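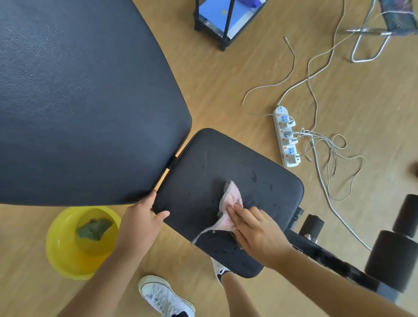 Wiping down the seat pad by hand, yellow basin on the floor.

Zornotum wiping arm: the February fault, and your questions

I wrote one short post about my wiping arm going wrong and I've been answering the same messages ever since, so I'm putting the answers on one page. I'll add to it when something new comes in.

What happened, in short?

My Zornotum is a small arm on a rolling base that I built to wipe down padded gym equipment. It dips a cloth in water, squeezes it, wipes the pad, and goes back for more. In February it skipped the squeeze. It took a soaking cloth out of the water, swung it across to the bench, missed the end of the pad and carried on wiping thin air over the floor. Water ran off the cloth, found the power strip, and the breaker went. The arm died where it was, with its elbow stuck out and the cloth still dripping. Not my best evening!

Was anybody hurt?

No. I was in the doorway and my feet were dry. I'd like to say I calmly went and shut off the circuit, but the breaker had done that for me before I understood what I was looking at. I stood there in the dark for a bit and then went to find a flashlight.

Where does this all go on?

At my place in Ladby, in a room with a wood floor, which matters more than you'd think. Water on it spreads fast and quietly, and it'll follow the lines between the boards a long way. Carpet would at least have slowed it down (and then smelled for a month).

Why did it skip the squeeze?

Two things stacked up. The gripper has a force sensor that tells the controller how hard it's pinching the cloth, and the controller, which I call Dorketti, uses that reading to decide if the squeeze is finished. The sensor cable had worked half loose. When it lost contact, the reading jumped straight to 100 percent and stayed there. Dorketti saw a perfect squeeze, finished before it had begun, and moved on to the next step feeling great about itself.

The other thing was mine. I'd written the check so that any high reading counted as a pass. A real squeeze climbs, holds, and drops off again. A flat line pinned at the top isn't a squeeze, it's a dead sensor, and I should have had the code stop right there. I fixed that the next morning and it took me less time than making coffee.

And the missing-the-pad part?

That's a separate fault that happened to show up on the same run, which is the bit that still bugs me. A dark pad is hard for the arm's depth camera when it's dry, and much worse when it's wet and shiny. The edge wanders. In the log, at entry 1738, the pad suddenly grows a long piece on one end that was never there, and the arm goes off to clean it very thoroughly.

I'd seen the edge wobble before and filed it under "annoying." A wobble is only annoying while the cloth is damp. With a cloth full of water it's a spill. 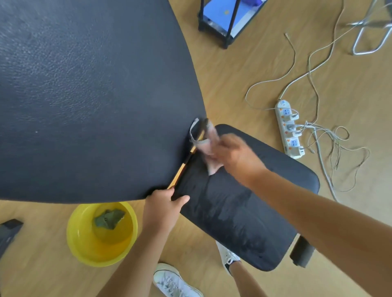

Edges in general are where the arm is weakest, and I've gone back to doing them myself, with a brush for the rim and a cloth right behind it. The brush gets into the seam and the cloth picks up what comes out before it can run anywhere. When I do it, I can feel through my hand when the cloth starts to slide instead of grab, and I let up without thinking. The arm has one number for all of that, and you know now what I think of the number.

Couldn't you just keep the water away from the power?

Yes, and you should, and I've had this message more than any other. Water and outlets on the same floor is a bad setup with or without a robot. A person can knock over a basin too. The difference is that a person jumps and yells and grabs a towel, while my arm would have gone on dunking and wiping with total commitment until something made it stop.

So please, if you're building anything like this, sort out the cables before you write a line of code. Get the strip up on a wall or a shelf. Put a drip loop in every cord, meaning a low point before the plug so water falls off instead of running in. Plug the whole thing into a GFCI outlet, and press the test button now and then to see that it trips. If you're not sure how your outlets are wired, ask an electrician and not me.

What did you do right after the breaker tripped?

I left it tripped. I made sure the circuit was off, unplugged things only after that, mopped up, and threw the wet strip out. Please don't dry one with a hair dryer and put it back in service - I've had three people tell me they did that and it works fine. It may well. I still wouldn't. The arm's own power supply was dry, but I left it on a shelf for a few days anyway, mostly because I was mad at it.

Did the emergency stop help?

It would have, if I'd been next to it. I had it on the base of the arm, so to reach it I'd have had to walk through the puddle. It's by the door now, on a long lead. If there's one change I'd push on people, it's that one. Stand where you'd be standing when it goes wrong and see if you can reach the button without stepping toward the trouble.

What does the arm do differently now?

The squeeze has to look like a squeeze, with a rise and a fall. If the sensor reads flat for 2 seconds, everything stops and it beeps. The pad outline gets measured once, dry, before any water is involved, and the arm isn't allowed past that outline no matter what the camera claims later. It also weighs the cloth before it leaves the basin by checking the load on the wrist. Too heavy and it has to go back and try again.

I got the weighing idea from a write-up on the Coelho forum, where a dishwashing arm had been flooding a counter in much the same way.

Is it back at work?

Partly. It does practice runs with a dry cloth on an old cushion. The real pads I'm still wiping by hand until I've seen it fail on purpose a lot more. I pull the sensor cable mid-run, I put a glossy sheet of plastic on the cushion, I swap in a cloth that's too big. It has stopped properly for the cable every time so far. The glossy plastic still confuses it.
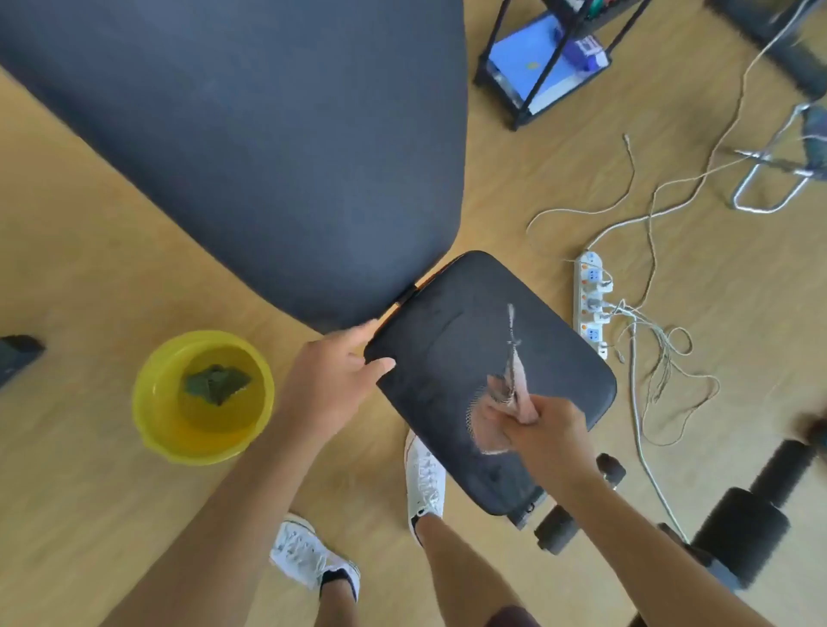 Wouldn't it be simpler to skip the water altogether, one reader wrote in to ask, and have the arm use a spray bottle or a pack of pre-wetted wipes? There'd be nothing to squeeze and nothing to tip over.

It's a fair point and I've gone back and forth on it. Wipes would get rid of the whole squeeze problem. They'd also bring a new one, which is that pulling a single wipe out of a pack is miserable for a two-finger gripper. I tried it for an afternoon and got either no wipe or a long wet chain of them. A spray bottle I'm more tempted by, though I'd want to be very sure where the nozzle was pointing before the trigger got pulled. See above, under "missing the pad."

Will you share the code?

The new squeeze check, yes, once I've tidied it up. The old version I'm keeping to myself, and if you copied it from my first post, please swap it out before you run it near water again.

I have a similar arm and it's never done this. Should I worry?

Give the sensor cable a gentle wiggle while you watch the reading (arm parked, no water anywhere). If the number jumps to the top and sits there, look at what your code does next.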